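# How a Robot Arm Gets Ready for Work

A robot arm can do the same job again and again without getting bored. Before it can do the job even once, a person has to set it up. Afterward, a person has to keep looking after it. This page is about that person's work.

Rin Ichikawa is a robot technician in the town of Samlow. She looks after an arm that is learning to pick things up from a table and put them down somewhere else. She checks it every morning before it is allowed to move.

## The parts of an arm

A robot arm is a bit like your own arm. It has stiff parts, called links, and bending parts, called joints. Your elbow is a joint. So is your wrist. Inside each joint of the robot is a motor that turns it.

At the end of the arm is the gripper. Grippers come in many shapes. Rin's has two fingers that slide toward each other and stay straight while they do it. This is called a parallel gripper. If you hold your hands flat, palms facing, and bring them together, you are moving the same way.

The gripper is joined to the wrist by a round metal plate called a flange. The flange lets Rin take one gripper off and put a different one on. She uses screws for this, and she tightens each one a little at a time, going back and forth across the circle. If she tightened one side all the way first, the gripper could sit crooked.

## Looking after the cable

The gripper needs electricity, and it needs to get messages from the computer. Both travel through a cable. On some robots the cable runs inside the arm. On others it runs along the outside, and then it needs extra care. 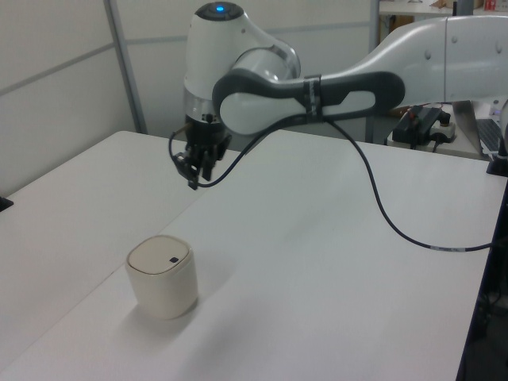
A cable on the outside has to be long enough for the arm to stretch out all the way. It can't be so long that it catches on things. Rin moves the arm slowly to its farthest point and watches the cable. Then she folds the arm up small and watches again. If the cable pulls tight, she gives it more slack. If it gets pinched in a joint, she moves it and fastens it with a strap.

Straps have to be snug but not too tight. A strap that squeezes hard can hurt the thin wires inside a cable, even when the outside looks fine.

Cables also get labels. When several cables are plugged in close together, a label tells you which one you are holding. Pulling out the wrong one could switch off something you need.

## Teaching the arm where things are

The robot doesn't know where the table is until it is told. Rin has to give it this information as numbers. One number says how far forward, one says how far sideways, and one says how high. With those 3 numbers she can describe any spot the arm can reach.

She starts by lowering the gripper very slowly until the fingertips are just above the table. She slides a sheet of paper underneath. If the paper moves freely, she lowers the gripper a tiny bit more. When the paper starts to drag, she stops and saves the height. Now the robot knows where the tabletop is, and she can set a limit so it won't push down into it.

If somebody bumps the table, the numbers may be wrong. Then she has to do the whole thing over.

## The practice run

A new job always starts slowly. Rin puts one object on the table, something light with a simple shape, and lets the arm try to pick it up. She keeps one hand near the stop button. Nobody reaches over the table while the arm is switched on to move.

If the fingers close too far to one side, she changes a number and tries again. If they squeeze too hard, she turns the force down. When the arm has done the job 100 times without a mistake, she lets it go a little faster.

## The check-up

After 2,000 pickups, the arm gets a longer check. Rin switches off the power first. Then she does these jobs:

- wipes the dust off the arm with a dry cloth
- looks at the fingertips for worn spots
- tests the screws on the flange
- feels along the cable for bumps or cracks
- listens to each joint after the power is back on

Listening is useful. A healthy joint makes a soft, even hum. A joint with a problem may click or scrape. Last March she heard a click in the wrist and found a loose screw - it took longer to find than to fix.

She writes everything down in a notebook, even when nothing is wrong. The next person to work on the arm can read what was done and when.

## Words to know

**Flange:** a flat, round plate used to join two parts.

**Gripper:** the part of a robot arm that holds things.

**Joint:** a place where the arm can bend or turn.

**Link:** a stiff part between two joints.

**Slack:** extra length in a cable, so that it isn't pulled tight.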